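Following the Gristance: What I Learned From One Small River
Geography Field Project, Final Report
By Wakana Nagano
27 April 2019

Why I picked a river

When we had to choose a topic for the field project I wanted something I could get to on the bus. Half the class went for glaciers or deserts and did theirs from the library, and fair enough, but I get bored sitting down. The Gristance runs behind the ball fields at Rudlow, four stops from my place, and I had walked over the footbridge probably a thousand times without once wondering where the water came from. So that became my question. Where does it start, where does it go, and how much does it change on the way?

It's a short river. From the springs above Gisska to the point where it joins the Ghoneim it covers 28 miles, and I ended up walking a good part of that (in pieces, not all at once, I'm not a hero). The springs come out at 426 feet above sea level and the mouth is at 165 feet, so the whole river only drops 261 feet from end to end. My first draft said 262 because I read the contour wrong at the Gisska end, and my teacher caught it, so thank you for that.

The upper part

I started at the top in December, which was a dumb time to start. The path above Gisska is steep and there was ice in all the shady bits, and I fell over before I even got to the first spring. There are several springs and they don't look like much. I had pictured water bubbling up out of rocks like in a commercial, and what you get is a soggy patch of hillside with moss on it that gradually turns into a trickle. I walked right past the first one and had to come back with the map!

The rock up there is limestone, and that matters a lot for how the river behaves. Rain sinks in instead of running off, moves through cracks underground, and comes out again lower down. That's why the upper Gristance keeps flowing even when it hasn't rained for weeks, and it's also why the water is so clear. I could see every pebble on the bottom. The stream there is narrow enough to step across, and the valley sides come down close on both sides in a nice V shape, just like the diagram in chapter four of our textbook. I was weirdly excited about that.

Below Gisska village there's an old mill pond that has almost completely filled up with silt. A lady walking her dog told me her father used to swim in it. Now it's mostly reeds and you couldn't float a shoe in it. I hadn't planned to write about the pond at all, but it turned out to be my best example of deposition, so it got its own page in my notebook.

The middle part

From the mill pond down to Rudlow the river starts to bend. I'd read about meanders but I had always thought of them as something huge that you could only see from a plane. These are small and you can stand in the middle of one. The outside of each bend has a steep bank where the water cuts in, and the inside has a little beach of gravel. On the biggest bend, just above the ball fields, the fence on the outer bank is hanging in midair with the posts still attached to the wire. I'd love to know how long that took. The farm wouldn't have put a fence over water on purpose, so the bank must have been under it once.

I measured the speed of the water with the orange method, where you drop an orange in and time it between two sticks. It works fine as long as the orange doesn't get stuck, and mine got stuck constantly. On the inside of the bend it just went around and around in a slow circle like it was thinking. On the outside it shot off and I lost it under the footbridge. I went through a whole bag. I did each run three times and used the middle result, and the outside of the bend came out faster every time, so at least that part of the theory held up.

The other thing that changes here is the color. Once the river leaves the limestone it runs over clay, and it goes from clear to a kind of weak tea. After rain it's more like gravy. I filled a jar at each of my stops and let them all stand overnight, and the Rudlow jar had a thick brown layer on the bottom while the Gisska one had almost nothing. I wish I had weighed the mud properly, but our kitchen scale doesn't go low enough.

The lower part and the mouth

Below Rudlow the valley opens out so wide that I stopped noticing it was a valley. It's all flat fields, and the river wanders across them between raised banks. Some of those are natural, made from mud dropped in floods, and some were piled up by people, and I honestly could not tell which was which just by looking. The older map shows the channel in a different place for a long stretch, and there's a curved pond in one of the fields that lines up perfectly with where it used to run. That's an oxbow lake! I stood in the rain eating a cereal bar and feeling very pleased with myself.

The mouth was a bit of a letdown. I expected some kind of big moment where the two rivers meet, but the Gristance just slides into the Ghoneim under some willows. What is cool is that the two waters don't mix right away. The Ghoneim is greener, and you can follow a brown stripe along the near bank for quite a way before it fades out.

Making the model

The last thing I had to do was turn all this into a model for the display day, and that took longer than the walking. I wanted a side view of the riverbed from the springs to the mouth, and the hard part is that a river this long and this gentle looks like a flat line if you draw it to true scale. I had to stretch the height a lot to make the slope show up, and I put a note on the label so people wouldn't think the Gristance was a waterfall. The land is salt dough, built up in layers on a board and dried a bit at a time.
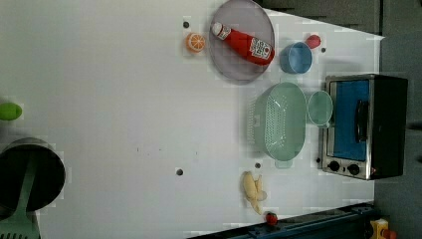
The slope of the upper valley was the piece I redid the most, and it kept coming out too smooth, like a ramp. Real valleys have steps where the rock gets harder. What finally helped was thinking about everyday sizes. A little toaster oven like ours, with the two black knobs under the door, can only take a small piece of dough, so I cut the river into short sections and shaped each one from my notes for that stretch. A ketchup bottle lying on its side makes an okay rolling pin for the floodplain, by the way, if you wipe it first. The sections cracked a little where they joined, and I filled the cracks with more dough and painted over them.

The blue paint for the channel was too bright, so I mixed in brown below Rudlow to match the jars. I'm glad I did, because the color change is the first thing people ask about.

What I'd change

I would start in spring. I'd also take the same measurements at every stop, because I kept adding new ideas as I went, so I have great notes for the middle of the river and pretty thin ones for the top. I only measured depth from Rudlow down, so I can't say anything about depth near Gisska except that it didn't come over my boots.

I'd also like to go back after a big flood and look at that hanging fence again. If the bank has moved I could work out how fast the bend is shifting, and that would be a whole project by itself. The oranges I would swap for something with less of a mind of its own, maybe a cork with a flag in it.

Sources: two walking maps of the Rudlow area (one old, one current), our class textbook, and my own field notebook, which is a little muddy but you can read most of it.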